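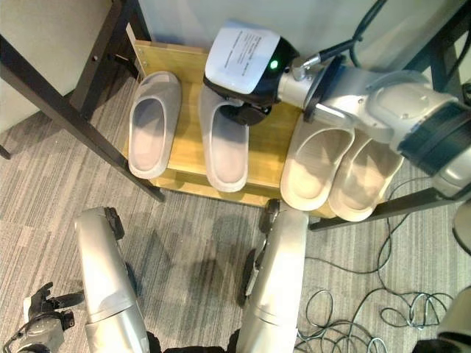

4. Release timing and listener attention

4.1 Background

In the previous section we described how the labels in our sample decide on the number of advance singles. In this section we turn to the time between the singles and the album itself. The question is simple to ask but not so simple to answer: when an artist gives out four or five songs before the album, do the listeners come to the album with more interest, or have they already heard enough?

Older studies of the record trade treated the single mostly as an advertisement for the album. This view was reasonable when the album was the main product and the single cost money to press and ship. In the present market the same song is counted twice, once as a single and again as a part of the album, and the advertisement has become a part of the income. Several of the managers we interviewed were not comfortable with the word "campaign" at all. They preferred to speak of a "season", which begins with the first single and ends when the touring stops.

4.2 Material

Our material comes from two independent labels, Gasitz and Stosetti, who gave us access to their daily listening counts for pop and soul albums. We kept only albums with at least 40 days between the first single and the album release, and we left out live recordings, reissues and collections of older songs. For each album we also collected the public announcements made by the artist, such as the album title, the cover, the track list and the tour dates. The announcements were read and coded by two persons independently, and where the two codings were different, the second author made the decision.

In addition, a short survey was answered by 400 listeners who had followed at least one of the artists before the album came out. The survey asked which songs they remembered hearing before the release, whether they played the album from beginning to end, and whether they returned to it in the following month. We must mention that these listeners were found through the mailing lists of the artists, so they are more loyal than the general public. The results of the survey should be read with this in mind.

4.3 Returning artists

A special group in our material are the artists who come back after a long silence. We defined a long silence as eight years or more without a new album. For these artists the first single has a different task. It must tell the old listeners that the artist is active again, and it must also be understood by people who were children when the last album was out.

The clearest case in the Stosetti material is the singer Tanko Ojo. His first album sold well in the year 2000, and he made two more before he left music to work in radio. His new album, Okafor, carries the family name of his grandmother, and the title was kept secret until the third single. According to his manager this was not planned from the start. The title was simply not decided, and when the label noticed how much the fans were guessing in the comments, it was agreed to wait a little more. The announcement of the title brought a larger rise in listening than any of the first three singles did on their own release days. The rise was seen also in his older albums, especially the first one.

Fatima Garba, who is with Gasitz, took the opposite way. She announced the title, the cover and all the song names on the same morning in March, and after this she released only two singles. Her listeners in the survey remembered fewer songs in advance, as we would expect. However, a bigger share of them said they played the album in full in the first week. In the free answers some of them wrote that they liked to "have something left to open".

We do not wish to say from these two cases that one way is better. Ojo has an older audience, and his album has 50 minutes of music, while the album of Garba is much shorter. It is easier to play a short album in full. The genre is also not quite the same, even if both labels file the two artists under pop.

4.4 The effect of spacing

For the whole sample we compared albums by the average number of days between singles. When the singles came very close together, the later ones received clearly less attention than the first. When the distance was larger, each single reached a similar level, but the listening between them fell almost back to the starting point. The middle group was the most stable, and it kept the highest level on the day before the album.

We had expected that the number of singles would be more important than the spacing between them. This was not the case for the artists with an existing audience. For the debut artists the number of singles did matter, and we think that every new single gave these artists another chance to be placed on the editorial lists of the streaming services. We could not test this directly, as our data do not show where a play comes from.

One album, released under the name Grikus, was removed from the comparison after a first reading. Its third single was used in a television series in the same week, and the counts after this date say more about the series than about the release plan. With this album included, the difference between the close group and the middle group becomes smaller but has the same direction.

The listening after the release, and especially how quickly it falls in the second and third week, is treated in Section 5.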